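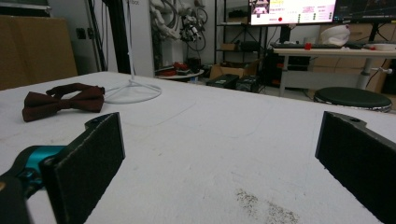 # Firefly questions we get every summer

Last updated January 22, 2025

These come in by mail and at our table at the Ornport library. Most of the people asking have already read something online, and a good share of what they read was trying to sell them something. We answer as best we can. Where we don't know, we say that.

## Are fireflies really disappearing?

Some kinds are in trouble in some places. That's as far as we'd go. There are well over a hundred species in North America and for many of them there are no good old records to compare with. "There used to be millions when I was a kid" is a memory, and you were also outside every night when you were a kid. It may well be true for your street. It doesn't tell you what happened or when.

Habitat loss, outdoor lighting and pesticides are the usual suspects, and we think they're reasonable ones.

## Can I buy fireflies and release them in my yard?

You can buy them. Nelico sells a box of 1,000 larvae with a leaflet promising "a glowing lawn by next season." We have asked which species is in the box and where the parents were collected, and the reply we got was a link back to the order page.

Think about what has to go right. The larvae need damp soil, plenty of snails, slugs or worms to eat, and, in many species, one or two years before they become adults. If your yard had all that, you would probably have fireflies now. If it doesn't, the larvae go into the same dry ground that didn't suit the last ones. There is also the matter of moving insects from one region into another, and any diseases along with them. We'd save the money.

## What do they eat?

The larvae are hunters. They inject prey with a fluid that paralyzes it and starts to digest it. Adults are a mixed bunch: some don't seem to eat at all, some take nectar, and females of the genus *Photuris* catch males of other species by copying the flash of the female he's looking for.

So no, sugar water in a dish won't feed them. You'll get ants.

## How long does a firefly live?

Most of its life is spent where you can't see it. Eggs hatch in a few weeks. The larva lives in or on the ground through at least one winter, then pupates, often in a small chamber in the soil. The flashing adult lasts a few weeks at most. Anyone who tells you a firefly "only lives a couple of weeks" has left out nearly everything, including the part when digging, spraying and draining do their damage.

## Why are there plenty at Grønli Meadow and none at my house two streets over?

We don't have a full answer. Grønli stays damp late into the summer, it gets mowed once a year and there isn't a streetlight on the east side. Any of those could matter. Adult females of several species hardly travel, and in some species they have no working wings, so a patch that loses its fireflies may wait a very long time for new ones even with a good patch close by.

## Do "firefly-safe" bulbs work?

Safe compared to what? Red or dim amber light seems to bother many species less than white or blue light. "Less" is about all the packaging can fairly claim, and results differ between species. A bulb that's switched off costs nothing and beats every product we've been sent. If you need a light for the steps, use a shielded one on a timer and keep it low.

## Is there a plant that attracts them?

We see lists of these every spring and have yet to find out where the lists come from. Tall grass gives adults somewhere to rest and signal from. Leaf litter keeps the ground moist and shelters larvae and their food. Which flower you put beside the mailbox is unlikely to make much difference.

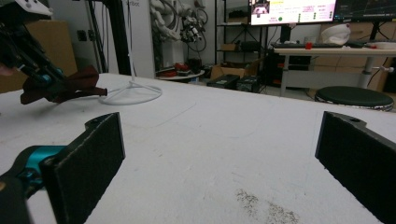 *Dark maroon fabric held over a white table.*

## Does mosquito spraying kill them?

The common yard sprays kill insects in general. A company that says its mist affects only mosquitoes should be able to show you a test on something else, and beetles would be a good place to start, as fireflies are beetles. We have asked two local outfits for that and received coupons. "Natural" on the label doesn't settle it either. Pyrethrins come from a flower and are hard on insects of all kinds.

Dumping standing water does help with mosquitoes, and it won't hurt your larvae.

## What did the Kanda Creek count find?

We logged 3,744 flashes at Kanda Creek last July, and that number has been repeated around town as if it were the number of fireflies. It isn't. One male can flash over and over as he crosses a field, and the count can't tell him from his neighbor. It does let us compare one year with another at the same spot, in similar weather, with the same method. We have 4 years of that now, too few to call a trend. One cold, wet week can change the total completely.

## My lot is small. Is it worth doing anything?

Maybe. If you have 1,000 square feet of lawn, let the dampest corner grow and leave the leaves in it. Keep chemicals out of it. Turn off the porch light at dusk during flash season. You might see something in two or three summers, and you might not. We can't promise and would be wary of anyone who does.

## Can my kids catch them in a jar?

Yes, for an evening. Put a bit of damp paper towel in the bottom, keep the jar out of the sun, and open it in the same spot before bedtime. The holes in the lid are mostly tradition; a big jar holds enough air for an hour. Have the kids wash their hands afterward, and don't feed fireflies to a pet lizard. Some species are poisonous enough to kill one.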